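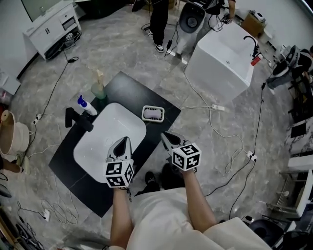
**Why does a bar of soap turn soft when it sits in a dish?**

The underside stays in contact with a film of water that cannot drain or evaporate. The soap takes up that water, swells, and forms a gel layer, which comes off at the next use without doing much washing.

# Mass Loss and Softening of Bar Soap in Flat and Ridged Dishes

Project report, household chemistry module
Submitted 27/08/2018

## 1. Background

Bar soap is mostly the sodium salts of fatty acids, with some water, glycerin, salt, fragrance and color. When it is made, the mass is milled, pressed and cut, and the finished bar holds a fairly small amount of water. In use it is wetted, rubbed and put down again. Water then moves in both directions. The upper face loses it to the air. The lower face may gain it from whatever is left in the dish.

The soft layer on the lower face is usually called mush in the trade literature. It is a swollen phase containing much more water than the solid bar. A bar with a thick mush layer feels slimy, sticks to the dish, and can crack later as the layer dries and shrinks. It also wears out sooner.

How much mush forms depends on the fatty acids present (soaps made from lauric oils dissolve more readily than those made from tallow or palm), on the glycerin content, on the water temperature, and on how long the bar stays wet. The last of these is the only one the user can change without buying a different soap. The dish is therefore the obvious variable to test.

## 2. Aim

The aim was to compare the mass lost by four brands of bar soap over 14 days of simulated use, with each brand kept in two kinds of dish. A secondary aim was to see whether the brands ranked in the same order in both dishes.

## 3. Materials

- Bar soap of four brands: Nindari, Misteo, Leone and Dreken. All bars of a brand came from one multipack.
- Flat dishes with a plain base and a raised rim, no drain opening.
- Ridged dishes with the same outline, raised ribs, and slots in the base.
- Kitchen scale reading to one gram.
- Digital thermometer and dial hygrometer.
- Plastic wash basin.
- Blunt plastic scraper for removing the mush layer.

The Misteo bar was the only one with added glycerin high on the ingredient list. Leone and Dreken both listed sodium tallowate first. Nindari listed sodium palmate first.

## 4. Method

### 4.1 Preparation

Bars were unwrapped and left on a rack overnight so that any surface moisture from packaging could equalize. Each bar was then weighed and the value written on the underside of its dish in pencil on tape. The tape came off two of the dishes in the first week and was replaced with marker directly on the plastic.

### 4.2 Wash cycle

One cycle consisted of the following steps:

1. Fill the basin with tap water and check the temperature.
2. Dip the bar fully and remove it.
3. Rub the bar between wet hands for 30 seconds.
4. Dip once more and return the bar to its dish without shaking it.

Cycles were done in the morning, at midday and in the evening. Bars were always put back with the same face down. Many users turn the bar over at random, and this is a difference between the test and normal use that should be kept in mind when reading the results.

Water that collected in the flat dishes was not poured off. Water from the ridged dishes drained onto a tray, which was wiped after the evening cycle.

### 4.3 Weighing

At the end of the test the bars were scraped on the lower face until the scraper met firm soap. The scraped bars were dried on the rack overnight and weighed. Mass loss is given as a percentage of the starting mass. It includes both the soap that was rubbed off in washing and the soap that was scraped away as mush.

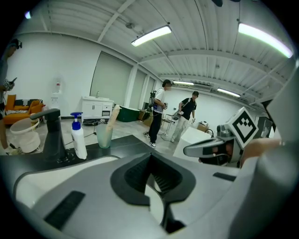 *Figure 2. Black countertop with gooseneck faucet, pump bottle with blue head, and pale green cup.*

## 5. Results

### 5.1 Mass loss

The largest loss was recorded for Misteo in the flat dish, at 59 percent of starting mass. In the ridged dish the same brand lost 47 percent. The other three brands lost less in both dishes. The ranking is given below, with one as the greatest loss.

| Brand | Rank, flat dish | Rank, ridged dish |
|---|---|---|
| Misteo | one | one |
| Nindari | two | three |
| Dreken | three | two |
| Leone | four | four |

Every brand lost more mass in the flat dish than in the ridged dish. The gap was widest for Misteo and narrowest for Dreken.

Nindari and Dreken changed places between dishes. The difference between them in the ridged dish was close to the resolution of the scale, and the order of those two should not be given much weight.

### 5.2 Appearance

The mush layer on the Misteo bar in the flat dish was clear and stringy and could be lifted in one piece. On Leone it was thin and opaque. Nindari formed a layer that was thick at the edges and thin in the middle, where the bar had a molded hollow that held air.

Dreken cracked along its length in both dishes. The crack in the flat dish opened earlier and was deeper. Cracking did not appear in any other brand. It is possible that a small amount of soap was lost from the crack during rubbing, and this would raise the value for Dreken in both dishes without having anything to do with mush.

Bars in the ridged dishes showed parallel grooves on the lower face matching the ribs. Most of the soft material was found in these grooves, which made scraping slower and less complete.

## 6. Discussion

The result for the dish type is in the expected direction for all four brands. The flat dish keeps a pool against the lower face between cycles, so uptake continues for hours after each wash. In the ridged dish the contact area is limited to the tops of the ribs and the pool is absent.

Glycerin holds water strongly, and the position of Misteo at the top of both rankings agrees with that. The test does not separate the effect of glycerin from the effect of the base oils. A fair comparison would need two soaps differing in glycerin alone, and no such pair was found in the stores visited.

The resistance of the two tallow soaps was less uniform than expected. Leone did well in both dishes. Dreken did not, and the crack complicates the reading. Cracking in milled bars is often put down to the pressing stage, where the soap is forced through the plodder and lines of weakness are left along the axis of the bar. The crack in the present test ran in that direction.

### 6.1 Sources of error

**Scraping.** The point at which the scraper meets firm soap is a matter of feel. One person did all of the scraping, so any bias should be similar across bars, except in the grooved bars noted above.

**Drying.** A single night on the rack may not be enough to return a swollen bar to its original water content. Residual water would make the loss look smaller than it was, most of all in the flat dishes. The real gap between dishes may therefore be larger than reported.

**Hand pressure.** Rubbing time was fixed but pressure was not. The order in which the bars were washed was reversed on alternate days to spread out the effect of tired hands.

**Humidity.** The hygrometer reading moved during the test with the weather and with cooking in the next room. All dishes stood on the same shelf, and their positions were rotated daily.

**Sample size.** One bar per brand and dish was used. Variation between bars of the same brand is unknown.

## 7. Further work

Repeating the test with several bars of each brand would show whether the Dreken crack is typical or came from one bad multipack. A third treatment, in which the flat dish is emptied after each cycle, would show how much of the benefit of the ridged dish can be had by pouring. Weighing the scraped mush before and after oven drying would give its water content directly and would remove the need to estimate how dry the bar is.

A run with the face turned at each cycle has been planned with the remaining Leone bars. The remaining Misteo bars were used up in practice cycles before the test began.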